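Planning a Short Coastal Stay: Transfers, Lodging and Daily Load
Handout 6, Introduction to Leisure Travel Planning
Prepared by Niamh Keane, revised 2021-08-09 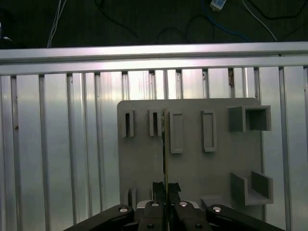 Reading time: 4 min

1. Scope

These notes cover the planning of a stay of three to six nights at a single beach destination. Multi-stop trips are treated in Handout 8. The worked case throughout is Kostetti, a small resort town reached by road from the airport at Trosano. Students who missed the session on booking terms should read Handout 5 first, as the words "hold," "release" and "no-show" are used here without definition.

2. Usable time

A stay is sold in nights, but the traveler experiences it in usable hours. An hour is usable if the traveler is at the destination, awake, and free of luggage. Arrival and departure days are usually overvalued by first-time planners.

For the Kostetti case, take a four-night stay with landing at 13:20 on day one and takeoff at 11:05 on day five. Allow 40 minutes from landing to curb. The road transfer is 90 minutes by shared van. Check-in at the Tzavaras guesthouse opens at 15:00. The traveler is free of luggage at 15:30 at the earliest. Day five gives no usable hours at all. The stay is therefore three full days plus one late afternoon, and the plan should be built on that figure.

Common error: counting breakfast on the departure day as usable time. The van leaves before the kitchen opens.

3. Transfers

Three options exist between Trosano and Kostetti.

Shared van. Fixed price per seat, with departures timed to the larger flights. Late flights are not always met. Confirm the last departure in writing.

Private car. Price per vehicle. With three or more travelers the cost per head often falls below the van. Surfboards and strollers must be declared at booking.

Public bus. Cheapest, with one change at Fladthorpe Junction. The connection there is not guaranteed, and there is no baggage storage at the stop. Do not recommend it to travelers with a fixed dinner reservation on day one.

Chiyo Nishimura's survey from the June field trip (273 responses, all leisure travelers) is in the reading packet. Table 2 ranks complaints by type. Waiting for a transfer comes first, ahead of room noise and food prices. Note that the survey was taken at the airport curb, where people were in fact waiting — this affects how far the ranking can be trusted.

4. Lodging position

Kostetti is a strip town. Almost everything lies along one road parallel to the beach, and the choice of lodging is mainly a choice of position on that road.

North end: quieter beach, few restaurants, a long walk after dark on an unlit shoulder.
Center: short walks, late music until 01:00 in high season.
South end: larger hotels with day beds and pools, taxis needed for town.

The sample guesthouse is 900 meters from the center. On a map this looks short. In midday heat, with beach bags, most planners should treat it as a taxi ride or a rented bicycle. Ask the property whether bicycles are held for guests or given out in order of arrival.

5. Daily load

Load means the number of fixed-time items in a day. A fixed-time item is anything with a start time that someone else controls: a tour, a table, a massage, a boat. For a beach stay the course uses a ceiling of two per day, and one on the arrival day. Diarmuid Quinlan argues in the packet for a ceiling of one. His reasoning rests mostly on family groups and should be read with that in mind.

Place outdoor items before 11:00 or after 16:00. Leave at least two hours between the end of a boat trip and a dinner booking. Where a day bed carries a minimum spend, enter it in the budget at the full minimum, even if the client says they will not eat there.

6. Budget sheet

Use the blank sheet from Handout 3. In the worked case the ground cost per person comes to 507, in local currency converted at the class rate, excluding flights and tips. Cash-only items go in a separate column. The one cash machine in the center has a low withdrawal limit — plan for two withdrawals on different days.

7. Exercise for next session

Faith Muli and Tadhg Mac an tSaoi will run the discussion groups. Bring one completed four-night plan for Kostetti for two adults, landing at 18:45 in place of 13:20. Show the usable hours for each day, the transfer chosen, and the fixed-time items. Plans over the daily ceiling will be handed back for correction. One page, printed, name at top right.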